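3.2 Task setup and workspace

The shoe rack task was designed during the second half of the Dendham student robotics course, in which teams of undergraduates plan, teach and evaluate one household chore on a shared humanoid platform. Our team chose footwear sorting because slippers are light, soft at the strap and hard to damage, and because a wrong placement is easy for a person to spot. The goal state is simple to write down: each slipper stands next to its partner, and both slippers of a pair are on the same shelf.

The rack has two wooden shelves on a perforated black metal frame. It stands against a plain wall on carpet and was left where it was for the whole study. Teleoperation was shared by two students, Tae-yang Jin and Akua Sulemana, who had both passed the Benis operator check before the first session in May. Each operator recorded 50 demonstrations, giving 100 in total. After trimming pauses at the start and end, the set was cut into 2795 short action segments, which were labeled by hand with one of the verbs reach, grasp, lift, carry, place or release. 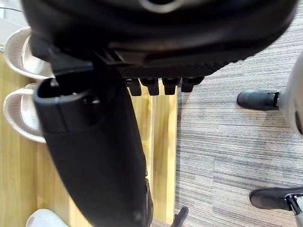
We used wrist views as well as the head view for training. Early trials with the head view alone gave poor results in the last few centimeters before contact, where the hand hides the slipper it is about to touch. The wrist views cover this part of the motion but say little about which shelf the hand is near, so the policy needs both. All streams were resampled to a common rate and stored with the joint positions and the commanded hand pose.

3.3 Starting layouts

Starting layouts were drawn from a printed list prepared by Shona Treloar. The list gives a shelf and a slot for each slipper and marks whether the pairs begin together, apart or mixed. A layout in which every pair is already together was kept in the list on purpose, as a policy that moves things when no move is needed is of little use in a home. For these layouts the correct action is to hold still.

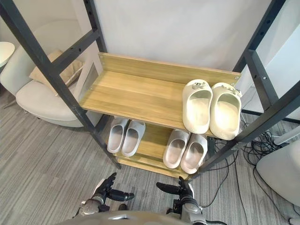 The operator was told the goal state but was not told which slipper to move first. This led to some variety in the order of moves. Jin tended to clear the upper shelf before touching the lower one, while Sulemana worked from left to right. We kept both habits in the data and did not balance them.

Layouts in the "apart" group were meant to test whether the policy can close a gap between two matching slippers without disturbing the pairs on the other shelf. The hand has to come in at shelf height and then move along the shelf, with the raised back panel limiting how far the fingers can go.

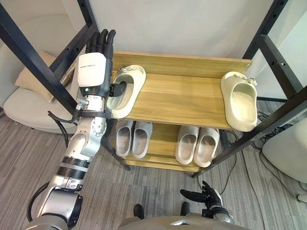 Figure 4. "Apart" layout: cream slippers at opposite ends of the upper shelf, with the thumb at the opening of one of them. Two gray pairs are on the lower shelf.

3.4 Mixed layouts

Mixed layouts turned out to be the hardest part of the list. A single slipper of one kind stands between or beside slippers of another kind, and the policy must decide which one is out of place before it moves.
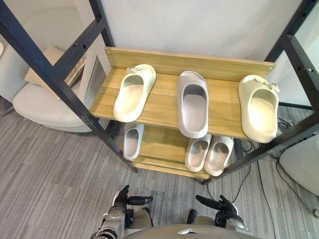

The Hwang planner, which we used as a baseline, treats each shelf as a row of slots and looks for the smallest number of moves that restores the pairs. It handles most mixed layouts well if the slipper classes are correct. A typical case has a light gray slide between two cream ones on the upper shelf, and a slide on its own toward the left of the lower shelf. The row must be opened up before the cream slides can be brought together, and one of them may overhang the front edge, so a push from the side is risky. The learned policy has no explicit slots and has to pick up this ordering from the demonstrations.

Bastien Texier and Erzsébet Major scored all trials from the recorded video. Each scorer worked alone, and trials with different scores were watched again by both. A trial was counted as a success only if all pairs were together at the end and no slipper had fallen to the floor. Partial credit was recorded separately and is not used in the main results. The scoring sheet follows the Zorkham format used in the other course projects, with 2 added fields for the starting layout and the operator.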